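Asley bench notes: pads, inserts and the clear box

22 September 2018

I spent most of today on the gripper and I want to get it written down before I forget which screws went where. The last time I did this job I kept no notes, and when the left pad started to shift again I had to work the whole thing out a second time.

For anyone who hasn't read the older posts, Asley is the name I gave to the bench in the back room and everything on it. The control program is called Grerkilus and I wrote it myself, which explains most of its faults. The gripper is the hand-held kind. You carry it to the work, do the job by hand, and the recording goes to the program afterwards. It gets knocked about a lot more than something bolted to an arm would, so it needs looking after more often.

What was wrong

The pads had started to slip on smooth things. Cardboard was fine, and so was anything with a bit of texture. Clear plastic was hopeless. I have a set of storage boxes that I use for practice and the fingers would close on a wall, start the lift and then slide up it by a few millimetres. Sometimes they stopped there and sometimes they came off altogether.

I blamed the closing force first and spent an evening turning it up. That made the plastic walls bow inwards and didn't stop the slipping. Then I wiped one pad with a white cloth and the cloth came away grey. The covering had picked up dust and whatever was on my hands, and it had a faint shine in the middle where it does most of its work.

There was a second fault as well. With the gripper closed on nothing, the pads met at the tips before they met lower down. I could get a strip of printer paper into the gap at the bottom and pull it out with no drag at all.

Taking the pads off

I switch off at the wall first and then unplug the lead from the gripper too. The motor will hold its position for a while if you only stop the program, and I have had a finger in there when it decided to go home.

Each pad is held by two small screws. They had been put in with thread lock, by me, and far too much of it. A soldering iron held against the head for a short while softened it enough to turn. One screw had a rounded socket and I threw it away. I would do the same with any screw that feels doubtful, as they cost next to nothing and a stuck one costs an afternoon.

I laid the parts out on a tea towel in the order they came off, left side on the left. The two pads look the same but mine have worn differently, and I wanted to know which was which until I had finished looking at them.

The inserts

While the pads were off I checked the brass threaded inserts in the bodies. These are pressed into the plastic with heat, and if you overtighten into them they start to turn or lift. I ran a screw into each by hand and rocked it gently. One on the left had a trace of movement.

I warmed it with the iron, pushed it down flush with a flat piece of aluminium and left the aluminium on top until it had cooled. You have to resist going in again for a second try. The plastic round the hole goes soft quickly and the insert will end up leaning, and then the screw leans with it. This one went in straight, and I couldn't move it afterwards.

New covering

I had a sheet of covering left over from an order I placed with a small supplier called Pusov. It comes with adhesive on the back, and it is easy enough to cut with a new blade and a steel rule. With an old blade it drags and you get a ragged edge that lifts within days.

The old adhesive was the worst part of the day. I scraped off what I could with a plastic scraper and took the rest off with alcohol on a rag, a little at a time. Then I let the pads stand for 10 minutes before sticking anything to them. I cut the covering slightly too big, pressed it on from the middle outwards, and trimmed it once it was down. The bevel at the top needs a separate cut or it puckers.

I put both pads under a vice jaw with a bit of scrap on either side and had lunch.

Lining up

To get the pads parallel I put the screws in loosely, closed the gripper on a flat steel bar and tightened them a little at a time, one side and then the other. The paper test went better after that. There was light drag along the whole height of the pad – no tight spot at the tips and no gap lower down.

Then the zero position had to be set again, as the new covering is thicker than what was left of the old. In Grerkilus that is a single number. It had been 341 and I had to bring it down by 13. I have written the new value on a bit of tape and stuck it inside the lid of the tool drawer, next to the one for the spare fingers.

Trying it on the clear box

I went straight to the hardest thing I own, the big acrylic box with the curved front. The approach I use is to open the fingers wide and come in at a corner, so that there is a pad on each side before anything closes. It is slow but it lets me see where the wall is. Clear walls are difficult to judge when you are looking down from above, and most of what you have to go on is the thin dark line of the edge. 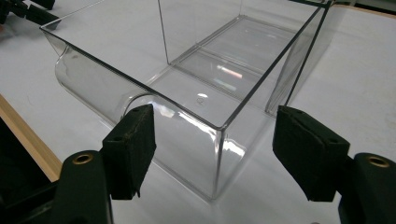
Notes from the test runs

I did the lift at the corner first and then along the straight part of the wall. Both held with the closing force back at its old setting, and the wall no longer bowed in a way I could see. The curved part is still poor. A flat pad on a rounded wall only touches along a narrow strip, and fresh covering doesn't change that. I may cut a softer pair for curves, but I would have to think about how to swap them without doing the lining up each time.

Reflections are still a nuisance when I go through the recordings. Anything coloured that is near the bench turns up in the clear plastic, and Grerkilus has been known to treat a smudge of colour as something worth reaching for. A plain cloth hung behind the bench helps with some of it. I haven't found an answer for the floor of the box.

Things to do next

Check the pad screws after a week's use. I used far less thread lock this time, a dot on the end of each, and I would like to be sure it is enough.

Order more covering. What I have left will do one more pair if I am careful with the cuts.

Write down the old and new zero values in the proper log as well as on the tape.

Sort out the lead. It is almost too short when the work is at the far end of the bench, and it pulls on the plug.

The next post will go back to Toledo, the sorting tray, which has been waiting on a shelf for 2 months with half its dividers glued in.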